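Good Practice for Tabletop Gripper Work: Cup and Rack Tasks

Scope

These rules apply to all operators at the Jininness site who run a gripper arm on household items. They were last revised in August by Babar Satti and replace the earlier Plurilell bench notes. The full task list now covers 1,179 approved sessions.

1. Before the session

Confirm that the stop button is within reach of the operator's seated position. Check both fingers for tears or slack in the covering. Clear the bench of all items that are not named on the task sheet.
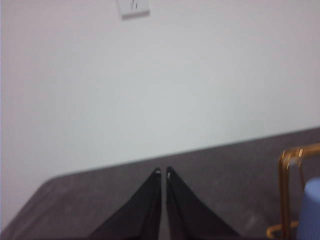 Return the arm to its start pose and leave it still until the wrist view and the fixed view are both live. Record the session number in the Vollow log before the first movement. Operators must not enter the number afterward.

2. Handling the cups

Approach each cup from above at reduced speed. Close the fingers only as far as the grip requires. A cup going onto a post must be lined up with the post before it is lowered. If the cup meets resistance, stop, raise the arm and begin the approach again. Do not push.

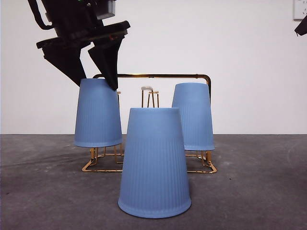 Gripper at the left cup, with a second cup on the right post and a third upside down in front.

Keep hands outside the marked area whenever the arm has power. A second person may enter only after the operator has said "stopped" aloud.

3. Bench surface

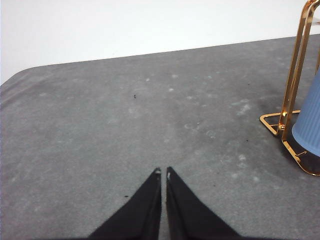
Surface condition is the responsibility of the operator on shift. Inspect the mat at the start and close of each session, including the area under the rack. Pale smudges and small dark specks such as those on the gray mat are to be noted in the log and cleaned at the next break. Use a dry cloth first. Fingers must be raised clear of the mat during cleaning.

4. Records

Submit logs to the Morrison office by noon each Wednesday. Incomplete logs will be returned to the operator for correction.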